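**Receptacle-conditioned language relabelling** (RCLR), also called the Dorley method after the simulation laboratory where it was first described, is a procedure in robot learning for assigning written instructions to simulated manipulation episodes after the episodes have been recorded. It was set out by Nicanor Lorente and Josefien Kramer in a technical note dated June 20, 2020, and is used mainly with rendered kitchen environments in which several similar objects share a counter and a sink.

## Background

Instruction-following policies are commonly trained on pairs of an episode and a sentence. In early work at Dorley the sentence was fixed before the episode began, and any episode that ended in some other arrangement of objects was discarded. Lorente and Kramer observed that many discarded episodes contained a coherent behaviour that simply lacked an accurate label. Their proposal was to read the object poses stored by the simulator and to generate the sentence from the relations found there, with particular weight given to the receptacle (a plate, bowl or basin) beneath each object.

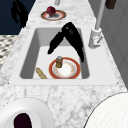

*Simulated kitchen sink with the gripper above a plate and jar; a second plate, holding an apple, stands on the counter beyond.*

The sink is regarded as a difficult case. Its walls limit the angles from which a gripper can approach, and a plate on the basin floor forms a receptacle within a receptacle. The original note treats "in the sink" and "on the plate in the sink" as separate goals, and an episode may satisfy the first without satisfying the second.

## Procedure

The relabelling step begins with a pass over the stored poses. Each movable object is assigned to the innermost receptacle that supports it, and the assignment is recalculated at fixed intervals through the episode.

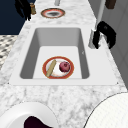 Where two receptacles share a colour, as is common in asset libraries with a small range of crockery, the sentence generator adds a location phrase such as "the plate in the sink" or "the plate behind the sink". Kramer later restricted these phrases to relations measured from the counter, as phrases measured from the camera changed meaning whenever the viewpoint was moved.

An object is counted as placed only when its speed has remained below a threshold for 21 consecutive simulation steps. Objects that overhang the rim of a plate are accepted if their centre of mass lies within it – a rule introduced for bread and other long items.

## Evaluation

The principal evaluation used the Kukedport kitchen set and comprised 300 held-out episodes. Labels were judged against sentences written independently by two annotators, and a label was accepted when it named the same object and the same receptacle. Most of the rejected labels concerned small objects lying beside a plate, which the annotators tended to describe by reference to the plate and the generator by reference to the basin.

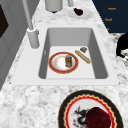

*Jar supported by a plate on the basin floor. The baguette and the small brownish block lie directly on the basin floor and are assigned to the sink.*

A subsequent study at Rawashdeh repeated the evaluation with the camera placed at different points in the kitchen. Labels were unaffected, being computed from poses, but policies trained on them were sensitive to views containing little or no task content. Such views include those filled by walls, cabinet faces or windows. The Rawashdeh group recommended that a visibility test be applied before any image is paired with a sentence, and version 3 of the Dorley software includes one.

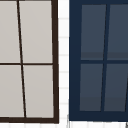
## Limitations

The method requires exact object poses and has therefore seen little use outside simulation. An attempt at Dukgate to substitute estimated poses, begun in July of the same year, found that nested receptacles were frequently merged, with objects on a plate attributed to the basin below. The method also has no means of expressing intent: an object knocked onto a plate receives the same label as one set down there deliberately.

## See also

- Goal relabelling
- Language-conditioned manipulation
- Scene graph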